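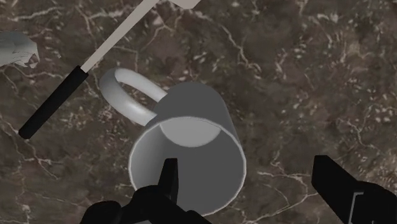 The wrist view in the club's simulator, with the mug on the marble counter.

"I came in expecting to be annoyed, and I was," says the engineer who has mentored the Vavinero robotics club since February. She spent years keeping real arms running on a packaging line before she agreed to help. The club now does nearly all its work in simulation, and she still isn't sold on it.

The task sounds small. A simulated arm has to pick up a mug from a kitchen counter and set it down somewhere else without bothering the other things lying there. The students write the control code, run it, look at the views and argue. They have 25 members and two licenses for Zatach, the software they use, so most of the arguing happens while waiting for a turn.

I asked her whether any of it counts as robotics. She took a while to answer.

"It counts as programming. It counts as geometry," she said. "A mug in there is as slippery as somebody typed in. On my line, a cup came down with a film of dust on it and the whole shift went bad. I don't know how you teach that with a slider."

Then there's the gripper. Her students like to go in with one finger inside the mug and one outside, pinching the wall. She thinks it's a lazy grasp that the software forgives. One of the juniors disagreed with her, loudly, from the next desk. "It's how you'd pick one up if you only had two fingers," he said. She let him have that one.

The club's entry for the Zukley student challenge is due before the summer. Its best run of tests so far was 38 good lifts in a row, and the students had the number up on the whiteboard when I visited. She had written "same mug?" underneath it — and yes, same mug, same spot.

"They want me to be impressed by the streak. Move the mug over and show me again. Put a bottle in the way. Then I'll be impressed, maybe."

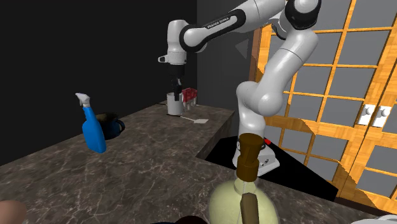 What the clutter is for

The fuller kitchen was her condition for staying on. She wanted things on the counter that an arm could knock over, such as a spray bottle, and she wanted the students to look at the whole arm as well as the fingertips.

"An elbow will hit something while you're busy admiring the gripper," she said. "I've paid for that mistake with real parts."

A student who handles most of the motion planning told me the clutter had made her code worse before it got better. She called the old version "embarrassing" and declined to show it to me.

Does the mentor think any of this will carry over to a physical arm? The D'Souza workshop has offered the club an afternoon on one, and she has accepted.

"Some of it will. I'd guess less than they think," she said. "I'll bring a mug from home, and they won't get to see it first."

Filed under: Clubs & Competitions | Student Robotics

Contact the newsroom | © Vavinero Student News | Back to top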